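On Keeping Fewer Dishes

This journal has on several occasions addressed the question of household storage. The present entry concerns dishes, and in particular the number of them that a small household may reasonably keep. It was prompted by my move in July from the house on Faulkner Street to the apartment in Taloslow, where the kitchen has 2 cupboards and a shelf above the stove.

Before the move I prepared a full inventory of the household. The list came to 1,639 items, of which 101 were bowls, plates and cups. After a month of sorting, the list stood at 1,364. The kitchen accounted for much of the reduction, and the bowls were the most difficult part of it.

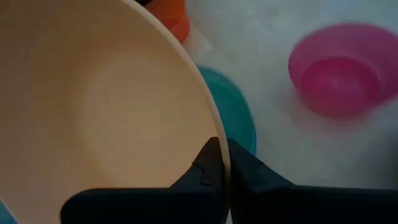 Plates present few problems. They stack flat, they match or they do not, and a chipped one may be discarded without regret. Bowls are kept for other reasons. One is the right size for soup, another was bought on a trip to Ondden, and a third is used only for rising dough – twice a year, in my case. Each has a claim, and the claims are hard to compare.

The rule I adopted was as follows. Any bowl that had not left the cupboard since the previous winter was placed in a box by the door. If it was needed within the month, it was returned to the shelf. If it was not, it went to the Nadon thrift shop, which accepts kitchen goods in the mornings until 11. Three bowls came back out of the box. I had expected more.

Color deserves a brief remark. For many years I held that a table should be set in one color, and I bought accordingly. I no longer hold this view. Mixed colors are easier to replace, and guests remember which bowl is theirs.

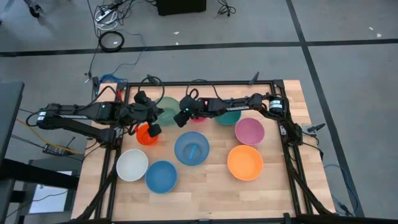
Nine round plastic bowls in assorted colors.

Readers have asked whether the same rule may be applied to glassware. I have not yet tried it. The glasses remain in their moving boxes, wrapped in newspaper, and will be dealt with once the shelf above the stove has been properly fixed to the wall. Pans will follow in a separate entry.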